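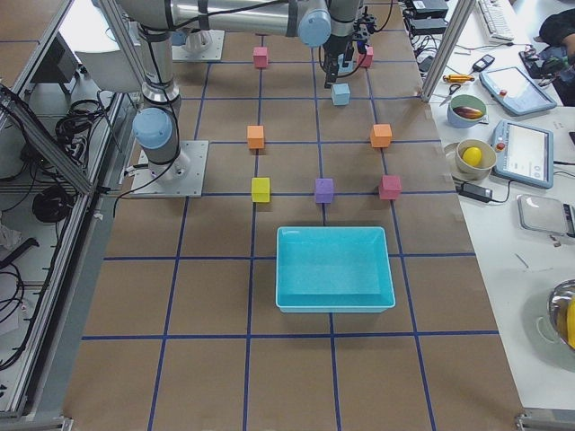
# Skallo block set: questions about recording

Last revised Fri 22 November. Applies to the two-arm table at Basley. The Stinitz table uses an older layout and has its own page.

## Scope

**What is being collected?**

Demonstrations of picking foam cubes from a table and placing them in a plastic bin or tray. Each demonstration is stored as one episode: joint positions, gripper opening and video, on a common clock. The episodes are used to train a policy that maps video and joint state to the next arm movement.

**How many episodes does a release need?**

The first release holds 1000 accepted episodes. A further 192 are kept back for testing and must not be used in training, even for a quick trial.

**Why foam cubes?**

They are light, cheap to replace and forgiving of a poor grasp. A gripper that closes too far dents the foam and nothing else. Worn cubes stay in use until a corner is missing.

## Layout

**What is the tape grid for?**

It is a reference for the person setting out the cubes. Layout sheets give a cell or a line crossing for each cube. The policy is not given grid coordinates. Small errors in placing are acceptable and should not be corrected with a ruler.

**Do the cubes have to follow a pattern?**

Only when the sheet says so. Ordered layouts make up 21 of the sheets. The rest are scattered, with cubes near the table edge and close to the containers, where reaching is harder. 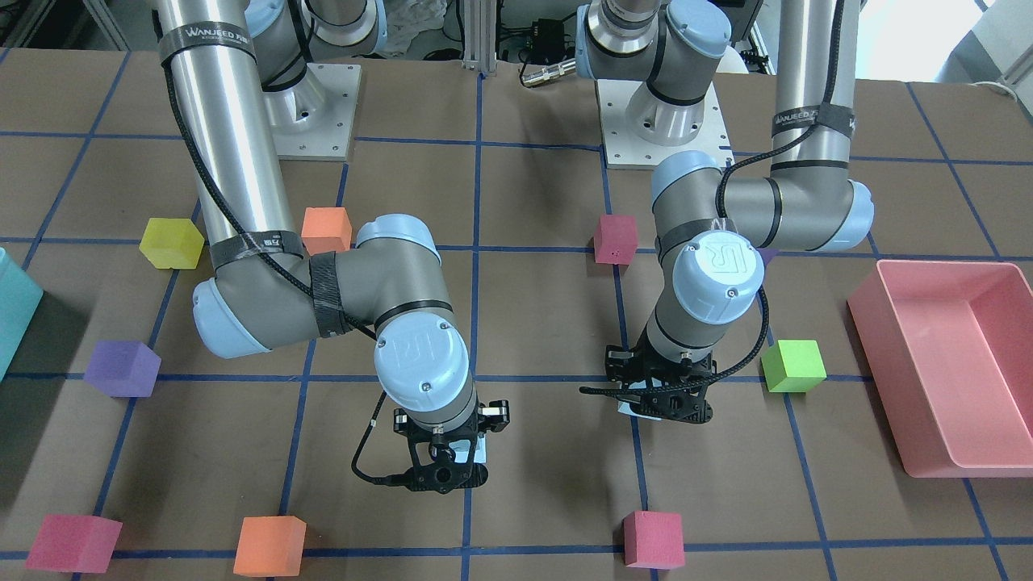 *Scattered layout with eight cubes; the salmon-pink tray is on the right.*

**May a cube start behind an arm?**

Yes. Partly hidden cubes are wanted, provided at least one camera can see the cube at some point in the episode. Move the arm to its start pose before judging this.

**Can the container be moved between episodes?**

Yes, and it should be. Its position is given on the sheet. Do not move it during an episode. If it is knocked by more than half a cell, stop and mark the episode as disturbed.

## Recording

**Where does an episode begin and end?**

It begins at the first commanded movement from the start pose. It ends when the gripper has opened over the container and the arm has risen clear. Waiting time at either end is trimmed by the Horrocks script, so there is no need to rush.

**Should hesitations be recorded again?**

Short pauses are kept. A missed grasp followed by a successful second attempt is also kept and tagged `retry`. These episodes teach recovery and are in short supply: the current set has 81.

**How low should the gripper be before closing?**

Low enough for the fingers to pass the middle of the cube, and no lower. Contact with the table paper counts as a fault. Approach from straight above unless the sheet asks for a tilted wrist. 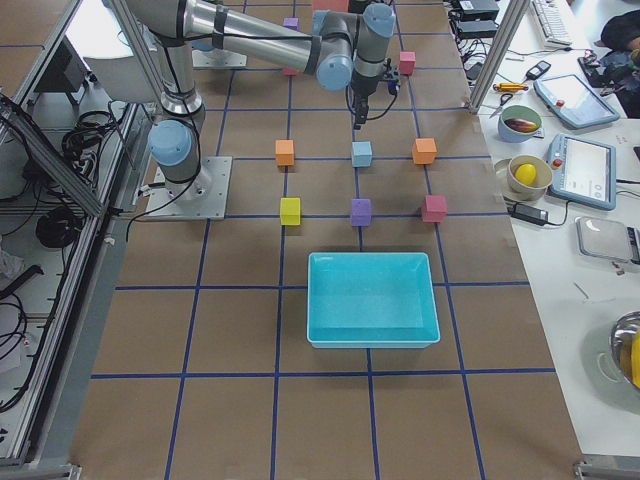

*Ordered layout, gripper pointing straight down over the light blue cube.*

**Can both arms move at once?**

In two-arm episodes, yes. In single-arm episodes the idle arm stays at its park pose and its joint values are still logged. A log with missing values for either arm is rejected on upload.

**What happens if someone walks past?**

Carry on. Background movement is allowed outside the table frame. A hand over the paper is not, and ends the episode.

## Checking and upload

**Who decides whether an episode is accepted?**

The operator gives a first mark, and a second person reviews the video without seeing that mark. Where the two differ, the episode goes to the dispute folder and stays out of the release until it is settled.
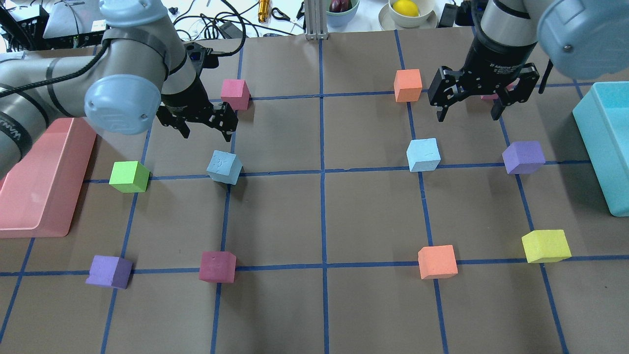 **How should colours be named in the episode label?**

Use the fixed list on the layout sheet. Where two cubes share a colour, add the starting cell to the label so that the target is clear. Do not use left or right, as these change with the camera.

**Can a label be edited after upload?**

Until the nightly lock, yes. After that, raise a correction against the episode number. The original label is kept in the history.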